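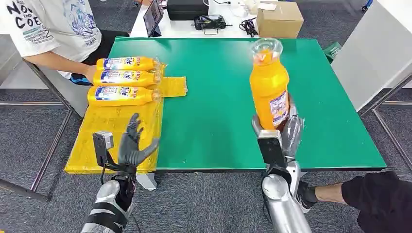 Masking the wrist streams during training: bottle regrasp results
Plindbridge Forum > Manipulation > Methods and results

norbert_lengyel
Posting the numbers from the wrist masking runs before I write them up properly. The question was whether a two-arm policy leans too hard on the wrist cameras, and whether it gets better if you take them away now and then during training.

Setup is the Plokness bottle task. Plastic bottles on a green table, hands have to pick one, bring it up, get the second hand onto it and hold it steady until the timer ends. Policy is Ulloa with the stock image encoder, head view plus both wrist views. The demonstrations are the same for both arms of the comparison. The only change is that in the masked version each wrist stream is replaced with the dataset mean image for a random stretch of each episode, picked independently for left and right.

Results, 36 trials per condition:

Baseline, all cameras live: 31 successes
Masked, all cameras live: 34 successes
Baseline, wrist streams blanked at test: 5 successes
Masked, wrist streams blanked at test: 22 successes

Start poses came from a printed list and the order of the conditions was shuffled. Whoever scored a trial didn't know which checkpoint was loaded.

Reading of it: the first pair is probably noise. The second pair is the result. The baseline had more or less stopped using the head view once a hand got close, and masking puts some of that back.

Ferenc Dobos
What counts as success if the bottle is held but the second hand only touches it? We had that argument on the Limico runs and it moved the totals a lot.

norbert_lengyel
Fingers of both hands closed on the bottle at the end of the hold. Touching with a knuckle is a fail. If the bottle gets dropped and picked up again inside the time limit it still passes, and I log the drop separately.

jolan_cs
I'd like to see what the wrist view gives the policy at all in this task. When I ran something similar the wrist stream was mostly self-occlusion, and the encoder was spending its capacity on the robot's own parts. If that's the case for you too, then masking may just be removing a bad input, and the word "robustness" is doing more than it should.

norbert_lengyel
Fair. Plenty of the wrist images are like that. One from the set is below. A dark glossy curved surface fills most of the upper part, there are black finger-like pieces under it, and the green surface is a strip in the gap. There isn't much in it a policy could use to place a bottle. I haven't measured how much of the data is this bad, so I can't tell you if it's the usual case or the tail.

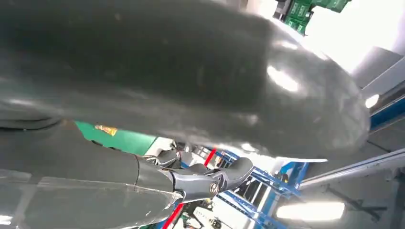 Géza Pálfi
Then the control is missing. Train a third version on the head view only, same demonstrations, same number of steps. If it lands near your masked policy in the blanked condition, the masking has taught it nothing beyond "ignore the wrists", and you can save yourself two cameras' worth of bandwidth.

I'd also question the mean image. It's a very recognizable input. The network can learn a separate mode for it, and a real failure (frozen image, motion blur, a cable pulling the exposure around) looks nothing like it.

norbert_lengyel
Head-only is training now. On the mean image I don't agree entirely. The mode switch is what I want: if the stream is dead, use the other ones. Detecting that a stream is dead is a different module's job.

Géza Pálfi
Then say that in the write-up. As it stands the title suggests general visual degradation, and you tested one fixed substitute.

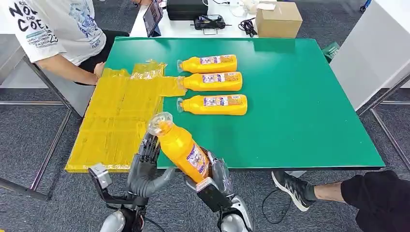

tuoi.l
The part I'd split out is the phase of the task. Success over a whole episode hides where the wrist view matters. Reaching and holding put very different demands on the cameras. Take the two-handed hold, with one hand around the neck end and the other supporting near the base: the head camera has the bottle tilted in plain view, clear cap and part of the label included, so I'd expect the blanked policy to do fine there. The moment I'd worry about is the grasp on a bottle lying on its side with a close neighbour, where the far side of the body is hidden from above and the fingers have to go down behind it. If you blank the wrists only during the reach and only during the hold, you get two numbers that mean something.

norbert_lengyel
That's easy to do, the phase labels are already in the logs. Blanking by phase needs a trigger, though. I could use height of the active hand above the table.

tuoi.l
Use finger closure. Height will fire at the wrong time when the hand hovers.

Ferenc Dobos
Also report the spacing between lying bottles for each start pose. If most of the failures are at close spacing then tuoi.l is right and the camera question is secondary to the grasp.

jolan_cs
Agree with Ferenc. And please run more than one seed. With a single checkpoint per condition I wouldn't put any weight on a gap of 3, which I think Norbert already said. The gap of 17 I'd believe, but I'd still like to see it twice.

norbert_lengyel
Two more seeds queued for each version, head-only included. Phase blanking goes after that, triggered on finger closure. Spacing is in the start pose list so I'll add a column. I'll change the title to "wrist stream loss" in the draft.

Géza Pálfi
Better. Post the head-only number when it's done, even if it's awkward.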